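About Skundirby

Skundirby started with one very messy desk. It belonged to Maiara Bezerra, who was doing the books for a flower shop on Pimentel Street and kept losing the same stapler under the same pile of order slips. One Friday she came home with a little set of drawers, spent the evening sorting everything into it, and liked the result so much that she did her sister's desk the next day (her sister is still grateful!).

Nine years later we are a small, happy team in Gremgate, and we still love small drawers more than is probably normal. We help people set up desks, craft corners and homework tables that they enjoy sitting down at, and we sell the organizers, trays and boxes we like best. Our shop has around 70 kinds at the moment – tiny ones for paper clips, wide ones for watercolor paper, and plenty in between.
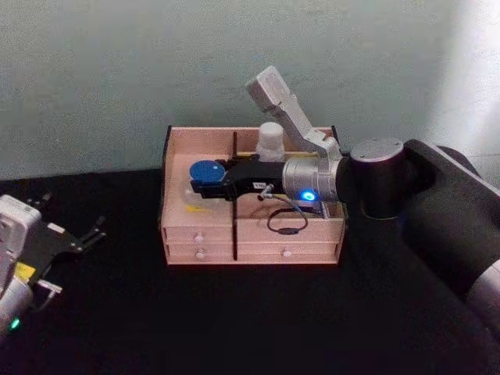

Our favorites have always been the tabletop kind, with drawers underneath and an open space on top. Tall things like bottles and glue go in the open part, where you can grab them without thinking. The drawers get the small stuff: erasers, stamps, spare keys, the good scissors. We're big fans of wood and soft colors, and we'll happily talk about drawer knobs for as long as you let us.

Every April we run Sikilano, our desk-clearing workshop. It costs $40, it takes one morning, and you bring a bag of whatever is sitting on your desk right now. Please don't tidy it first! We sort it together at the long tables, try out different organizers, and stop for coffee and cheese bread halfway through. Last time we had 49 people and ran out of chairs.

The shop is open Tuesday to Saturday, and the kettle is usually on. Bring a photo of your desk if you'd like some ideas, and measure the space before you come.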